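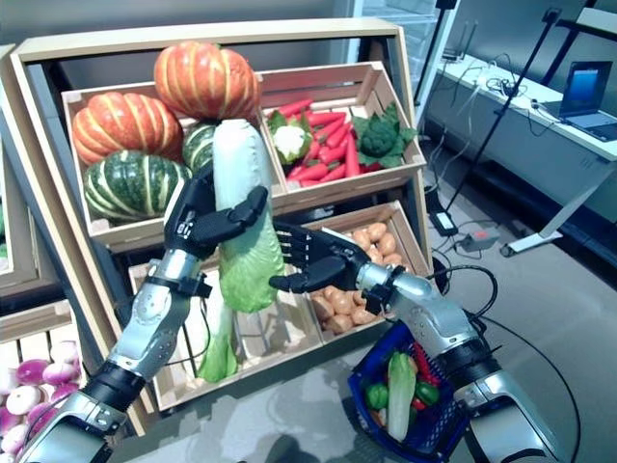

Pumpkins and a napa cabbage. In June.

Jun 8, 2022

Day three of eating with the seasons, or with Pauline Catterall's idea of them. Her book cost me 20 quid and says I should feel lighter by now. I feel like someone who had radishes for breakfast.

My main quarrel is with the chart at the back. Everything has its fortnight, and if you miss it you wait a year. Who decided this? She says people ate this way for 4,000 years, then two chapters later it's 2,000. I wrote both page numbers inside the cover so I can be cross about it properly.

Þórey swears by the book and has slept like a baby ever since, she says. She also gave up coffee and her night shifts the same week, so I'm not sure the broad beans should get the credit.

Rang Mum, who thinks it's all marketing and then asked to borrow it. Bus home late again. Supper was lettuce soup — hot lettuce, there's no getting round it — and two slices of toast, which aren't on the chart at all.

Will give it until Sunday. Need to buy bin bags and ring the dentist.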